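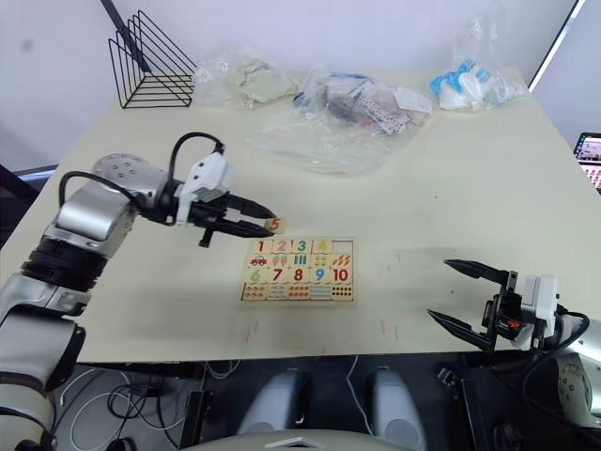 I spent most of Tuesday on the number puzzle cell, and I'm writing up what I changed while I still remember it. The previous post was in April, when the arms went back on after the move from Novthorpe. Not much needed doing until last week, when the left gripper started closing a little late.

The first thing I checked was the cable. On both arms the black cable runs in a loop to the wrist, and the size of that loop matters more than I used to think. If it is too short, it pulls when the wrist rolls. If it is too long, it hangs over the work. I had the left one too short. I let out some slack, tied it again farther down the forearm, and ran the wrist through its full range at 20 percent speed with one hand on the stop. It no longer pulls.

Then the fingers. They are long and they taper, so a small knock at the tip shows up as a bad grip on anything as small as a puzzle tile. I took off the left pair, cleaned the inside faces with a dry brush, and put them back on. One of the screws had backed out nearly a full turn. I think that was most of the problem. I put thread locker on all of them and marked the heads with a paint pen so I can see if they move again.

After that I homed both grippers and ran the close test. The setting I ended up with on the left is 81. It had been at 3 more than that, and the tiles were twisting.

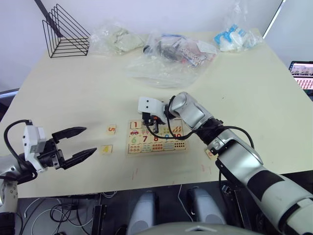
The right arm I mostly left alone. Its loop is bigger than I would like and can come down over the top row of the board when the arm reaches across from the right. Aarti Dwivedi wants to move it to a side clip, and she has ordered one from Stirport. Until it gets here I am keeping the top row for the left arm where I can.

The board itself has to go back in the same place every time. We have been doing that by eye from the red marker on the table, and the marker is wearing off. Yatziri Gallegos suggested a thin corner stop screwed to the tabletop. I am going to try tape first.

Still to do:

Tie up the cables on the floor on the left side. I have stepped on them twice.
Write the new close setting on the sheet. The old one is still on there.
Check the shoulder bolts on both arms at 201 hours. The left is due first.
Ask Zokance if they still sell the fingers in pairs or only as a full set.

I'll post again when the clip is on.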